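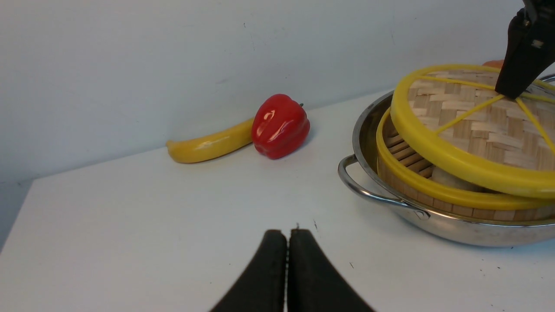
Wrist camera, left arm. The other finger is on the steamer lid.

kerkedine_lab
Hello all. We have a two-arm cell with rubbery fingers and a wrist camera, and the lid task is giving me trouble. The lid is bamboo with a yellow plastic ring. At the contact point the finger pushes near the middle and the lid tilts. I set the force limit to 7 N, same on both arms. Should I lower it, or is my approach angle wrong? The pot stands directly on the table, no fixture.

brustent
I would not touch the force yet. Pressing in the center of a lid that is already tilted makes a lever, and it will slide where it wants. Move the contact point to the ring and try again with the same limit.

Trarmont7
I disagree with brustent. The ring is plastic, and with worn pads you will slip on it. The middle is better, where the spokes meet. When did you last change the pads? We change ours after 80 hours. Also there are small dark specks on your table near the fingertips. Maybe it is dirt, maybe rubber, but I would wipe the table and look at the pads before any tuning.

kerkedine_lab
Pads are from March, so well over 80 hours. I have a spare set from Jasińska in the drawer. Do you calibrate again after the change?

Trarmont7
Yes, the finger zero at least. Close the fingers slowly, set zero, open, repeat 2 times. Don't skip the repeat — the first value is often wrong with new rubber.

brustent
OK, pads first, I agree with this. But I still say the ring. And please fix the pot to the table, otherwise you are tuning against a thing that can move.

kerkedine_lab
Thank you both. I will change the pads, then test the center and the ring with the same limit, and write the results in this thread.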